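Tretach 공개 시연일 사전 안전 점검표 (의견 포함)

점검일: 2024년 6월 3일
장소: Alley동 1층 시연실, 대기 복도, 조작석
점검자: Aaliyah Campbell
시연 내용: 물건 집기 작업(Cadis 시뮬레이션 화면 상영), 실물 로봇 팔 동작, 관람객 조작 체험
판정 표기: 적합 / 조건부(개장 전 조치) / 부적합(조치 전 사용 금지) / 해당 없음

시뮬레이션 시연은 욕실 장면에서 변기 주변의 물건을 다루는 작업이다. 대형 화면과 조작석 화면에 같은 장면이 나간다. 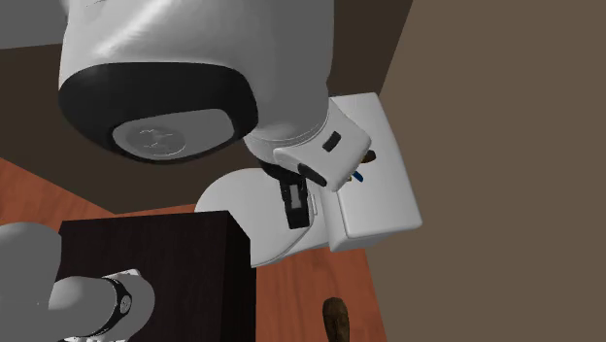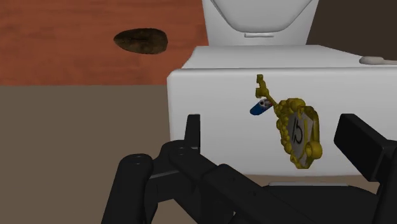
가. 출입과 동선

1. 출입문이 바깥쪽으로 끝까지 열리는가
판정: 적합
의견: 양쪽 문 모두 확인. 왼쪽 문은 고정쇠가 뻑뻑하지만 손으로 풀린다. 시연 중에는 왼쪽 문도 잠그지 말 것.

2. 대기 줄이 비상구를 가리지 않는가
판정: 조건부
의견: 바닥 테이프대로 서면 줄 끝이 복도 비상구 앞까지 간다. 줄을 창가 쪽으로 꺾어 다시 표시하기로 함. 기존 테이프는 떼어 낼 것. 두 줄이 남아 있으면 사람들이 어느 쪽에 설지 모른다.

3. 회차별 정원이 출입구에 게시되어 있는가
판정: 조건부
의견: 정원은 46명이다. 안내판에는 인원이 빠져 있고 회차 시각만 적혀 있다. 접수대에서 입장 인원을 세고, 다음 회차는 앞 회차 관람객이 모두 나간 뒤에 들인다.

4. 휠체어와 유아차가 관람석까지 들어갈 수 있는가
판정: 적합
의견: 앞줄 오른쪽 의자를 빼서 자리를 만들어 두었다. 빼낸 의자는 복도에 쌓지 말고 창고로 옮긴다.

5. 통로 바닥에 걸려 넘어질 만한 것이 없는가
판정: 부적합
의견: 화면용 영상 케이블이 통로를 가로지른다. 덮개가 중간에서 끊겨 있고 이어지는 부분이 들떠 있다. 덮개를 새로 깔거나 케이블을 벽 쪽으로 돌려야 한다. 조치 후 재점검.

나. 실물 로봇 팔

6. 울타리가 제자리에 있고 흔들리지 않는가
판정: 적합
의견: Görtz 울타리 사용. 기둥 볼트를 모두 손으로 흔들어 보았고 풀린 곳 없음. 출입문 쪽 걸쇠도 정상.

7. 울타리와 관람선 사이의 거리가 확보되어 있는가
판정: 적합
의견: 시연 계획서 기준은 500 mm이고, 바닥 표시가 기준선에 맞게 되어 있다. 어린이 관람객이 있는 회차에는 진행 요원 한 명이 관람선 안쪽이 아니라 옆에 선다.

8. 울타리 문을 열면 팔이 멈추는가
판정: 적합
의견: 저속에서 두 차례, 시연 속도에서 한 차례 시험했다. 세 번 모두 정지. 문을 다시 닫아도 저절로 움직이지 않고 조작반에서 재시작을 눌러야 움직이는 것까지 확인.

9. 비상정지 버튼이 모두 작동하는가
판정: 조건부
의견: 조작반과 울타리 옆 버튼은 정상. 조작석 책상의 버튼은 작동하지만 모니터 받침 뒤에 있어 앉은 사람이 손을 돌려야 닿는다. 책상 앞쪽으로 옮길 것. 옮긴 뒤 다시 눌러 보고 이 칸에 서명.

10. 그리퍼 손끝과 고정 나사 상태
판정: 적합
의견: 손끝 고무에 닳은 자국이 있으나 갈라진 곳은 없다. 나사 풀림 표시선이 맞는지 눈으로 확인. 여분 손끝 한 쌍은 조작석 서랍에 있다.

11. 시연용 물건에 날카로운 부분이나 불이 붙는 것이 없는가
판정: 조건부
의견: 실물 시연에 쓸 물건 상자에서 가위를 뺐다. 라이터류는 빈 것이라도 실물로는 쓰지 않는다. 화면 속 장면에 파란 라이터처럼 보이는 물건이 있어 같은 것을 실물로 집어 달라는 요청이 나올 수 있다. 요청이 와도 상자에 든 물건으로만 진행한다.

12. 집은 물건이 떨어졌을 때의 처리 순서가 정해져 있는가
판정: 적합
의견: 정지, 문 열기, 줍기, 문 닫기, 재시작 순서. 울타리 너머로 손이나 집게를 넣지 않는다. 진행 요원 모두에게 구두로 확인했다.

다. 시뮬레이션 화면과 관람객 조작 체험

13. 대형 화면 거치대가 고정되어 있는가
판정: 적합
의견: 바퀴 잠금 확인. 뒤쪽 무게추도 걸려 있음. 화면 높이를 바꾼 경우 무게추를 다시 확인할 것.

14. 조작석 입력 장치가 실물 팔과 분리되어 있는가
판정: 적합
의견: 가장 오래 본 항목이다. 조작석에서 Cadis 장면의 팔을 움직이는 동안 실물 팔은 전원이 켜져 있어도 움직이지 않았다. 네트워크 선도 따로 빠져 있다. 다만 선 색이 같아 정리하다가 바꿔 꽂을 수 있으니 양쪽 끝에 이름표를 붙여 달라고 했다. 점검 중에 붙인 것을 확인.

15. 화면 속 팔과 실물 팔을 관람객이 혼동할 여지가 없는가
판정: 조건부
의견: 예행 때 조작석에 앉은 사람이 자기 손으로 실물 팔을 움직인다고 생각했다. 대형 화면 위에 "시뮬레이션"이라고 크게 붙이고, 체험 시간에는 실물 팔을 대기 자세로 세워 둔다. 안내 대본 첫 부분에도 한 줄 넣는다.

16. 장면 내용이 관람 연령에 맞는가
판정: 적합
의견: 욕실 장면이고 문제 될 것은 없다. 예행 때 왜 하필 변기냐는 질문이 있었다. 집 안에서 물건이 놓이는 자리를 여러 곳 다루며 욕실도 그중 한 곳이라고 답하면 된다. 길게 설명하다가 회차가 밀리지 않게 할 것.

17. 화면이 멈추거나 시점이 튈 때의 대응
판정: 조건부
의견: 시점을 손목 쪽으로 바꿀 때 화면이 빨리 돌아 어지럽다는 말이 있었다. 체험 중에는 시점 전환을 진행 요원이 맡고, 바꾸기 전에 말로 알린다. 프로그램이 멈추면 관람객을 자리에서 일어나게 한 뒤 재시작한다.

18. 조작석 의자와 책상
판정: 적합
의견: 의자 높이 조절 정상. 어린이용 발판은 미끄럼 방지 면이 아래로 가게 놓는다. 점검 때는 뒤집혀 있어 바로잡았다.

19. 입력 장치 위생
판정: 적합
의견: 소독 티슈와 휴지통 비치. 체험자가 바뀔 때마다 닦는다. 티슈 물기가 버튼 틈에 들어가지 않도록 닦은 뒤 잠시 둔다.

라. 전기와 조명

20. 콘센트와 멀티탭
판정: 부적합
의견: 벽면 11번 콘센트에 멀티탭이 이어서 꽂혀 있다. 대형 화면과 조작석 컴퓨터가 모두 여기에 물려 있음. 화면 전원을 반대쪽 벽으로 옮길 것. 멀티탭을 하나 더 사서 해결하지 말 것. 조치 후 재점검.

21. 로봇 제어기 통풍구
판정: 적합
의견: 뒤쪽 공간 있음. 안내문 상자를 제어기 위에 올려 두지 말라고 전달.

22. 시연실 밝기
판정: 적합
의견: 관람석 불을 모두 끄지 않기로 했다. 화면은 불을 켠 상태에서도 잘 보인다. 통로 쪽 등은 계속 켜 둔다.

23. 정전 시 팔의 상태
판정: 적합
의견: 전원을 내려 확인. 브레이크가 걸려 팔이 그 자리에서 멈췄다. 그리퍼에 잡혀 있던 물건도 떨어지지 않았다. 다시 켤 때는 담당 기사가 한다.

마. 인원과 안내

24. 진행 요원의 위치와 역할
판정: 조건부
의견: 조작반, 울타리 옆, 조작석, 접수대로 나눈다. 현재 계획표에는 점심 교대 때 울타리 옆이 비는 시간이 있다. 그 시간에는 실물 시연을 쉬고 화면만 돌리거나 교대표를 고칠 것. 어느 쪽으로 할지 개장 전까지 알려 주기 바람.

25. 관람객용 안전 안내문
판정: 조건부
의견: 500부 인쇄 완료. 비상구 위치도가 예전 배치로 되어 있다. 다시 찍을 시간이 없으면 위치도 자리에 새 그림을 덧붙인다. 나머지 내용은 맞다.

26. 사진 촬영 안내
판정: 적합
의견: 촬영 가능, 플래시 금지. 울타리 위로 휴대전화를 내미는 행동은 진행 요원이 바로 말린다. 셀카봉은 접수대에 맡긴다.

27. 구급함과 소화기
판정: 적합
의견: 구급함은 접수대 아래, 소화기는 출입문 옆. 소화기 앞에 입간판이 서 있어 옆으로 옮겼다. 당일 아침에 다시 그 자리로 돌아가 있지 않은지 볼 것.

28. 외부 업체 반입 장비
판정: 해당 없음
의견: 이번에는 없음. 당일에 추가되면 설치 전에 점검자에게 연락.

바. 개장 전 조치 목록

5번 통로 케이블: 덮개 교체 또는 우회. 시설 담당.
20번 멀티탭: 대형 화면 전원 분리. 시설 담당.
9번 비상정지 버튼: 책상 앞쪽으로 이동, 작동 재확인. 로봇 담당.
2번 대기 줄: 테이프 다시 붙이기. 접수 담당.
3번 정원 표시: 안내판에 추가. 접수 담당.
11번 물건 상자: 뚜껑에 내용물 목록 붙이기. 로봇 담당.
15번 "시뮬레이션" 표시와 안내 대본 수정. 진행 담당.
17번 시점 전환 방법: 조작석 요원에게 전달. 진행 담당.
24번 교대표. 진행 담당.
25번 안내문 위치도. 접수 담당.

사. 점검자 종합 의견

실물 팔과 울타리 쪽은 상태가 좋다. 부적합 두 건은 모두 전선 문제이고 로봇과는 관계가 없다. 두 건이 끝나기 전에는 관람객을 시연실에 들이지 않는다. 조건부 항목은 개장 전에 담당자가 조치 내용과 이름을 적고, 9번은 반드시 로봇 담당이 직접 눌러 본 뒤에 적는다.

예행은 한 번 더 하는 것이 좋겠다. 앞선 예행에서는 체험자를 교대시키는 데 시간이 걸려 다음 회차 사람들이 문 앞에 몰렸다. 체험 시간을 줄이는 것보다 체험 인원을 회차마다 미리 정해 두는 편을 권한다.

재점검 결과는 이 점검표 뒷장에 적고 사본을 접수대에 둔다.

점검자 서명: Aaliyah Campbell
시연 책임자 확인:
재점검 확인: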